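Home | Explorers | Animals | Ask Us | Games

Filed under: Outdoors, Mountains

Why do mountain paths zigzag?

October 17, 2021

Last August I walked up to Flirnley, a little hut that sits 800 metres above the village of Winberg. When I looked at my map I laughed out loud, because the path looked like a squashed spring! Left, right, left, right, all the way to the top. Why on earth doesn't it go straight up?

Well, I tried going straight up (only for a bit, on a grassy slope where it was allowed) and after around 40 steps I was puffing like an old kettle. Going straight up is short, but every step is a big lift for your legs. A zigzag is much longer, but each step only lifts you a tiny way, so you can keep going and even chat. 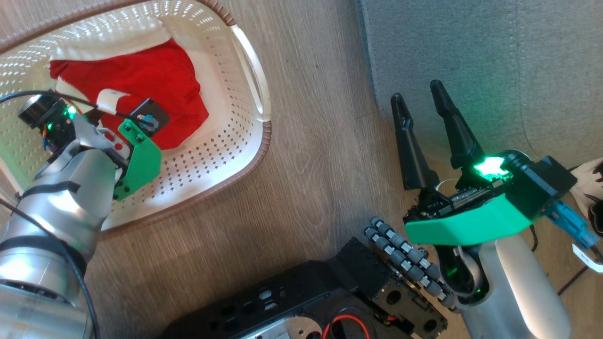 A reader called Veta wrote to ask whether it's all right to cut the corners if you're in a hurry. Please don't! Boots squash the plants flat, and then rain runs down the bare stripe and carries the soil off with it. After a few storms you've got a muddy ditch, and the real path can start to crumble too.

The bends have a name, by the way. They're called switchbacks or hairpins. Try counting them on your next big hill, I lost track before lunch.

Shares: 1279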